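Chapter 4
Housekeeping and the Guest Room

Learning aims

After this chapter the student should be able to explain why the guest room is the main product of a hotel, to describe the daily work of the housekeeping department, and to plan the order of cleaning in a standard room. The student should also know the words printed in bold in the book and listed again in the glossary.

4.1 What does the guest buy?

When a guest pays for one night, he does not receive a thing that he can carry home. He receives the use of a room for a limited time. The hotel can sell the same room again tomorrow, but it can never sell yesterday's night. In the trade we say that the room is a perishable product, in the same way as milk or fresh bread. For this reason the speed of housekeeping has a direct effect on the income of the hotel. A room which is not ready at check-in time is a room which the front desk can not give out.

Students who come to our course from restaurant work are often surprised by this. In the restaurant the kitchen is in the center of everybody's attention, and the cleaning is done when the guests are gone. In the rooms division it is the opposite -- the cleaning is the production.
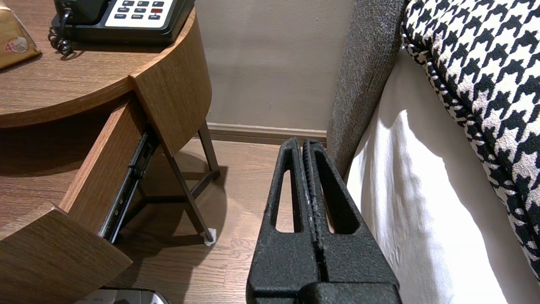
The guest judges the room in the first moments after he opens the door. He notices the smell, then the light, then the bed. Only later, when he has put down his bag, he begins to look at the smaller matters: the dust on the lamp, the hair in the sink, the remote control that does not work. A small matter can spoil a good first impression, and it is usually the small matter that he writes in his review.

4.2 The Skonerdale case

In this chapter we will return several times to one house, the Hotel Skonerdale in the town of Kovbridge. It is a family hotel with simple rooms on 3 floors, and it has no restaurant apart from the breakfast room. Until some years ago each room attendant there decided for herself in which order to clean. Some began with the bathroom and some with the bed. The results were not bad, but the supervisor could not say when a certain room would be finished, and new staff learned a different method from every colleague.

In May, before the summer season, the hotel introduced one common order of work. The attendant knocks and announces herself, opens the window, removes the trash and the used linen, makes the bed, dusts in one direction starting at the door, cleans the bathroom, and vacuums last on the way out. You will practice the same order in Exercise 4.

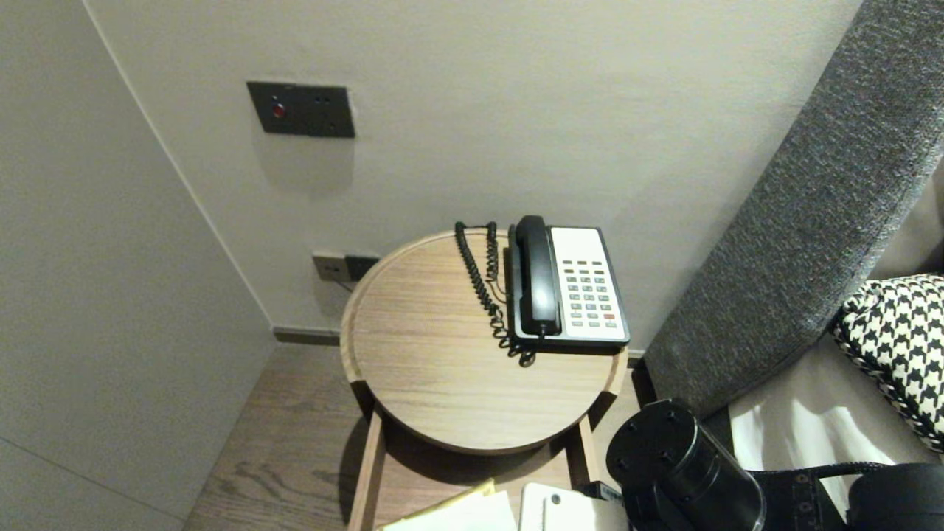
Dusting in one direction deserves a special remark. The attendant should not jump from one side of the room to the other, even if she sees something dirty there. She moves along the walls until she is again at the door, and works from high places to low places. In this way the dust falls on surfaces which are not yet cleaned.

4.3 Linen and stock

The Skonerdale buys its linen from the supplier Drellow and sends it to the Bustos laundry. The hotel keeps 4 sets of linen for each bed: one on the bed, one in the laundry, one in the store room and one in reserve. This amount is called the par stock. If the par stock is too low, the attendants must wait for clean sheets -- if it is too high, money is lying on the shelf.

Before you continue to the next section, read again the list of learning aims and write down, in your own words, what is meant by a perishable product.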